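Bedroom checklist for a house inspection, with my comments
Dwynwen Nicholas, Zaltlow Lets and Stays

I do this list in every bedroom at Valderrama, our biggest house, and then again at Fedbridge if I've got the legs left for it. The printed form has a tick box and one thin line for remarks, and I've never once managed to fit what I want to say on that line, so these are the long versions. Last gone over 13 Sep 2023. Birthe Steinarsdóttir does the same list from the other side in January and we compare grumbles.

Door and way in

1. Door opens fully and stays where you put it. OK.
The back bedroom door catches on the rug if someone has shoved the rug over. I push it back every time and every time it creeps. I've asked for some of that grippy underlay.

2. Clear path from door to bed, at least 80 cm. OK.
Measured with the tape, because I used to guess and I'm a terrible guesser. If there's a suitcase stand in the way it goes by the wardrobe, please, with the legs folded.

3. Smoke alarm tested. OK.
Press and hold until it shouts. Warn whoever is downstairs first – I forgot last time and Birthe nearly threw her tea over the paperwork.

The bed

4. Base steady, no rocking. OK.
Lean on each corner in turn with your full weight. A creak is fine and goes in the remarks, but a wobble means the bed is out of use until somebody has been at it with a spanner.

5. Mattress sits square on the base. OK.
Run your hand along the join. You're feeling for any spot where the mattress hangs over further than it should, mostly at the foot, where people sit to put their shoes on.

6. Piping and seams. OK, see remark.
I follow the cord the whole way along with a finger, slowly. Loose stitching gets picked at by small children and then you've got a long loop, which I don't want anywhere near a cot-age guest. The twisted white piping on the polka dot bed is the sort I like, as it's easy to follow by eye even with a blanket thrown over.

7. Blanket lies flat, no trailing ends. Tidy up needed.
The turquoise fleece is everyone's favourite and I do see why, with all those bright spotty patches in pink and purple and red (there are orange ones too!). It's bunched a bit where it goes over the end of the mattress, and some of the speckled mattress fabric is showing underneath. Not a fail from me, just smooth it and tuck it.

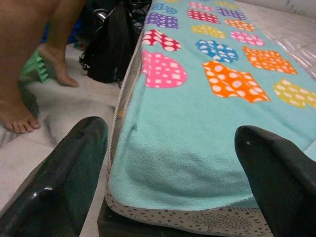 8. Mattress label present and readable. To check.
You have to lift the blanket for this one. If you can't find a label, don't tick the box and hope, write "not found" and I'll go through the Zelto invoices. The last order came to 1,425 with the delivery on top, so they had better be the right ones.

9. Under the bed. OK.
Torch, knees, proper look. Nothing stored under there, no leads, no heaters. Fluff isn't a safety matter but tell the cleaners anyway.

Heating and electrics

10. Radiator at least 300 mm from any bedding. OK.
Blankets count as bedding, including any hanging over the end. We had a bit of an argument over this one and I won.

11. Sockets and lamp leads. One to fix.
The bedside lamp in the back room has a lead that's gone stiff near the plug. I've taken it away and put a spare in, so don't go looking for the old one.

Window

12. Restrictor fitted, opens no more than 100 mm. OK.
Try it with a good shove. Gentle pushing tells you nothing.

13. Blind cord on its cleat. OK.
Wound up high, with no loop left dangling. Birthe wants cordless blinds throughout and I'm coming round to it, slowly, pending prices.

Still open: items 7, 8 and 11. Initial them on the sheet in the hall cupboard when they're done, and please use the black pen, the green one doesn't photocopy.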